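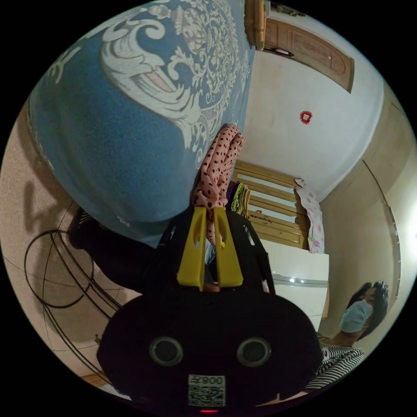

Re: [ziltura-players] co-op save wiped after patch

Marlina Latuheru wrote:
> Anyone else lose their co-op save after the April patch? We were on
> the last bit of Faulkner, score was 3,853, and now it dumps us back
> at the harbour with starter kit. Single player is fine. Is it
> worth waiting for a fix or do we just start over?

Don't start over yet! Same thing happened to us. Save is still there, the game is just reading the wrong slot.

Quit properly, both players. Host goes into the save folder, copy the lot somewhere safe first. Then rename slot 2 to slot 1 and load from the main menu, not from Continue. Continue still pulls the old one for some reason.
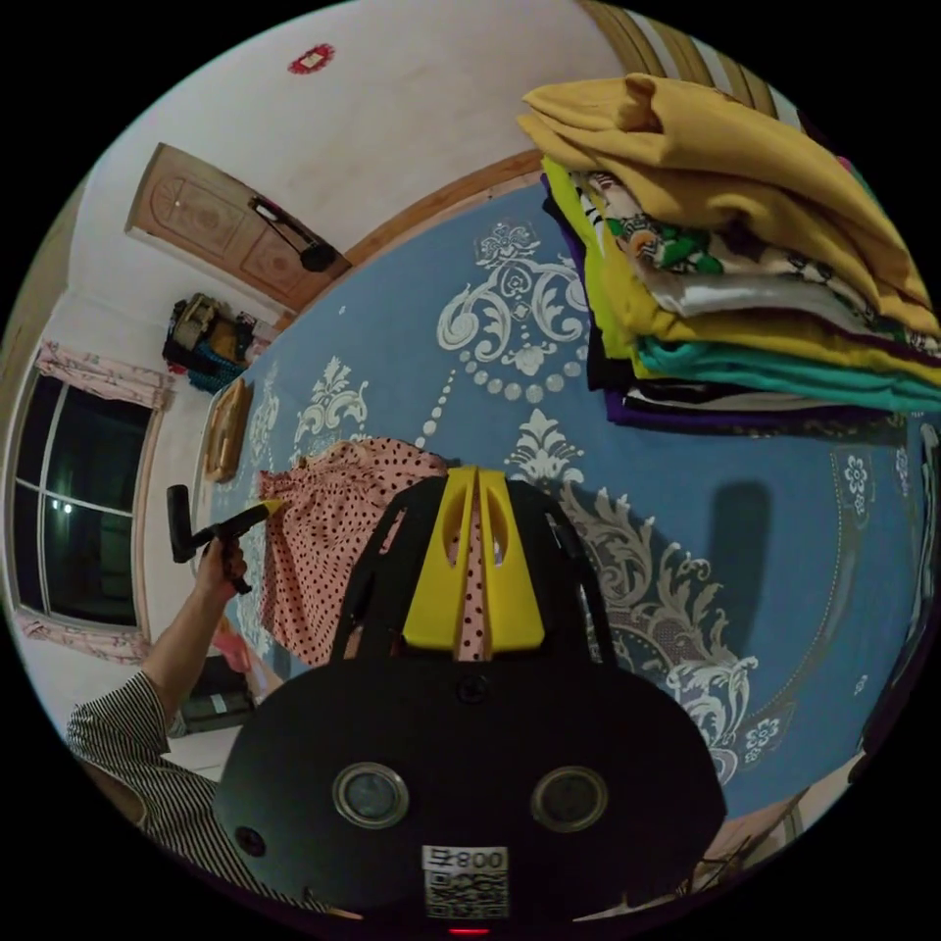 Took me 2 goes. First time I had cloud sync on and it put the bad save straight back over teh top, so turn that off before you touch anything.

You might lose the side jobs in Tutitgate. We did, bit annoying, took 30 minutes to redo them. Weapons and map all came back.
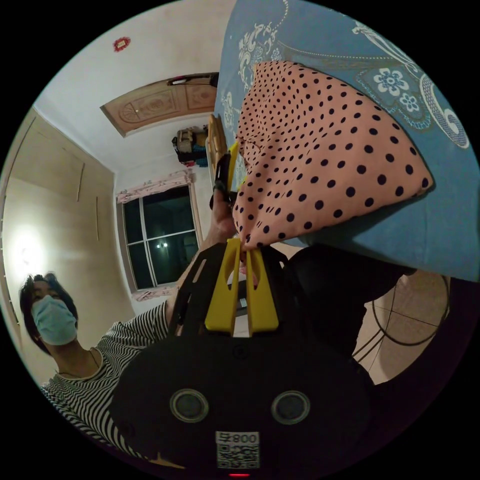 Zunix mod users, no idea, I took mine off before the patch and haven't put it back. Wouldnt risk it till somebody else has tried.

Got to run, will look in again tonight. Shout if the rename doesn't work and say which version the host is on.

Bevan Tuhiwai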